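Der Mützenladen in der Sugdengasse

Also, ich hatte mir geschworen, den Laden von Tante Gerlind nur bis Ende Juni zu behalten. Vierzig Quadratmeter, ein Schaufenster, eine Kasse von Wumero, die bei jedem Bon hustete wie ein alter Dackel. Und Schulden natürlich, die hatte sie mir gleich mitvererbt! Die Mützen waren fast alle weg, die Kartons auch, nur Gerlinds Geruch nach Veilchenpastillen hing noch in den Vorhängen.
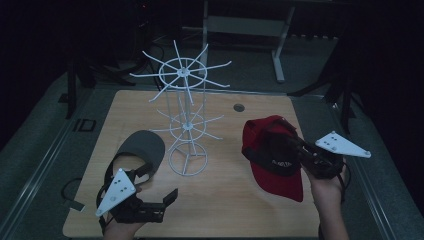 Am Nachmittag kam dann Yeshi Lencho herein, mit nassem Schirm und ohne Gruß. Ich kannte sie vom Sehen, sie wohnte über der Bäckerei Fosus und sang manchmal bei offenem Fenster (schön übrigens, aber immer nur die erste Strophe). »Ich möchte abholen, was Ihre Tante für mich zurückgelegt hat«, sagte sie.

Ich hatte keine Ahnung, wovon sie redete. Zurückgelegt? Gerlind hat nie etwas zurückgelegt, nicht mal Geld. Aber Yeshi zog einen Zettel aus dem Mantel, Gerlinds Schrift, eindeutig, dieses wilde G – und darunter stand: Angezahlt 37, Rest egal. 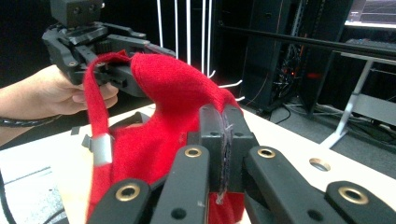 Wir suchten bis kurz vor sieben. Yeshi nahm sich die Schubladen vor, ich kroch unter die Theke und fand dort 62 Knöpfe, einen Fahrplan nach Drorel und eine Postkarte ohne Marke. Rot sollte es sein, hatte Yeshi gesagt, rot und gestrickt, mehr wusste sie selbst nicht, Gerlind hatte ja immer so geheimnisvoll getan. Mir fiel der kleine Schrank hinter dem Vorhang ein. Der Schlüssel steckte, ich hatte ihn drei Wochen lang nicht beachtet.

Drinnen lag ein Päckchen, und auf dem Packpapier stand nicht Yeshis Name, sondern meiner.

»Dann machen Sie schon auf«, sagte Yeshi und setzte sich auf den Hocker, als hätte sie den ganzen Abend Zeit. Ich suchte nach der Schere.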